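Sorting out the plug drawer
Nov 25, 2020
by Güven Tatlı
Print this post | E-mail this to a friend

So I finally did the plug drawer. If you've been reading for a while you know about the plug drawer (I complained about it back in August, and two of you wrote in to say yours was worse, which cheered me up no end). It's the deep one under the microwave, and it's where every extension cord, travel adapter and mystery charger in our apartment has gone to live since we moved to Plirncombe.

What set me off was the string lights. I wanted to put them up along the bookcase, I needed one power strip, just one, and I could not get the drawer open. Something had stood up on its end in there and jammed against the top. I had to go in with a wooden spoon. Then it gave way all at once and I sat down on the kitchen floor with the spoon in my hand and thought, okay, fine, today's the day!

I tipped the whole thing out on a bath towel and started making piles. Strips in one, adapters in another, then chargers, then loose cords with nothing on the end I recognized. The chargers were the quickest. Anything for a phone we don't have anymore went in a bag for the recycling place, and that was most of them. The loose cords took forever because I kept getting up to try them in things. One belongs to the old Mondal radio! I'd been running that on batteries for five years.

The strips are harder to be tough about, because they all still work and they all seem useful. I made myself write on a piece of masking tape where each one was going to go, and if I couldn't think of a place it went in the giveaway box. Bookcase, desk, behind the couch, the sewing corner. I stuck the tape on the underside so it doesn't show. The big gray one from Kider I kept even though it's ugly, since it's the only one with a cord long enough to get from the hall to the balcony door.

Coiling is the thing I'd been doing wrong all my life, by the way. I used to wrap the cord around and around the strip itself, tight, and then the ends got bent and it never lay flat again. Now I make loose loops about as wide as a dinner plate and put one tie on, and done. I bought a pack of 100 twist ties, and I've used 20 or so and have no idea what I'll do with the others. Bread, I guess.

And then there's color. All of ours are white or gray or that yellowish white that used to be white, and when you're on your hands and knees behind the couch they look exactly the same. I've got my eye on colored ones now.

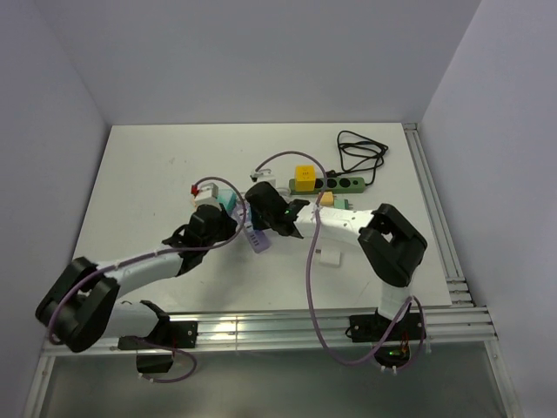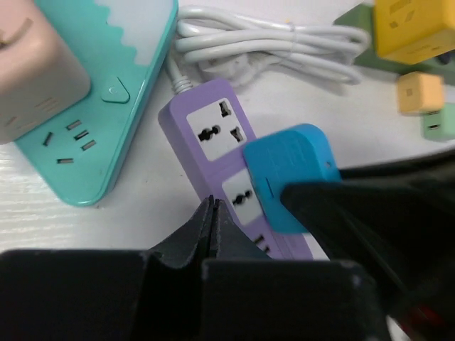 My plan is one color per room, so that if a strip wanders off (they do wander, mostly toward whoever has a laptop) you can tell right away where it ought to go back to. I haven't settled it all yet. The purple one would be for the bedroom, no argument there, and I like that its sockets sit in white panels so you could find them in bad light. The mint-teal strip is my pick for the kitchen, and it's got rounded corners too, so it might not catch on the dish towels the way our square one does. I'm less sure about the little cubes. The pale pink one is sweet, but I know me, and a cube that size would be at the bottom of the drawer by New Year's. Maybe one for the suitcase and that's it.

The drawer itself now has three shallow Stuko trays in it, the kind meant for silverware. Adapters in the front one, ties and tape and a marker in the middle, spare cords lying flat in the back. There's room left over! I keep opening it to look. My husband opened it to look too and then tried to put a flashlight in, and we had a short talk about that.

The giveaway box is by the front door and it's 551 steps to the donation bin on the corner (my phone counted, I was curious), so I'll carry it over when the rain lets up. If anybody in the building wants a white strip with a slightly chewed cord cover, knock before then. And yes, the string lights are up. I used the gray one.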